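# How I get my house ready for a big storm (and what I do after)

I live in Pitden, down at the low end where the creek bends, and last July we got three straight days of rain with wind on top of it. I learned a lot that week, mostly by doing things in the wrong order. So I wrote my routine down, and a few neighbors asked for it, and now it's a page! 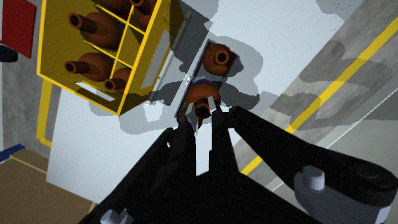
## 1. Start with the gutters

Do this two days before if you can, while the ladder is still safe to climb. I scoop out the leaves by hand and then run the hose down each downspout until it comes out clear at the bottom. My back downspout used to dump right beside the foundation (genius placement, whoever did that), so I added an extension that carries the water well out into the yard. It cost me 30 dollars at the Stirkholm hardware store and it's the best money I've spent on this house.

## 2. Walk the yard

Go around once and pick up everything the wind could throw. Chairs, planters, the trash can lids, that one tarp you forgot about. I lay the patio table flat on its side against the north wall. If you have a tree limb hanging over the roof, call somebody about it weeks ahead, not the night before, when every tree crew in the county has stopped answering the phone.

## 3. Check the drain on your street

Mine is right at the corner and it clogs with pine needles every single time. I rake it off from the curb. Don't stick your hands in the grate, and don't go near it once water is moving over the road.

If it's blocked deeper down, report it to the town early. Ours went in as request 561 and a truck came the next morning, which I did not expect!

## 4. Test the sump pump

Pour a bucket of water into the pit and see if the float kicks on. If you hear humming but the level stays put, unplug it and look for gravel in the intake. I also keep a battery backup, and I charge it the night before.

## 5. Take pictures of everything

Walk through each room with your phone and open the closets too. Get the serial numbers on the furnace and the washer. My claim after the July storm came to 2462 dollars for part of the roof and a soaked ceiling, and the pictures I'd taken of that room made the whole phone call shorter. Email them to yourself so they aren't only on the phone.

## 6. During the storm

Stay in, stay off the roads, and keep away from the windows if it's gusting. I put a towel along the bottom of the back door and check the attic with a flashlight every couple of hours. If water gets near the outlets in the basement, stay out of there and call the power company from upstairs.

## 7. The morning after

- Look at the roof from the ground first, with binoculars if you own a pair.
- Stay far away from any wire that's down, even a skinny one.
- Photograph damage before you move or cover anything.
- Get wet rugs and cardboard outside the same day.
- Run fans and a dehumidifier until the baseboards feel dry, then give it one more day.
- Save your receipts for tarps, fans and cleanup stuff.

I still need to redo the flashing by the chimney, so I'll add that part once it's done and I know if it leaks.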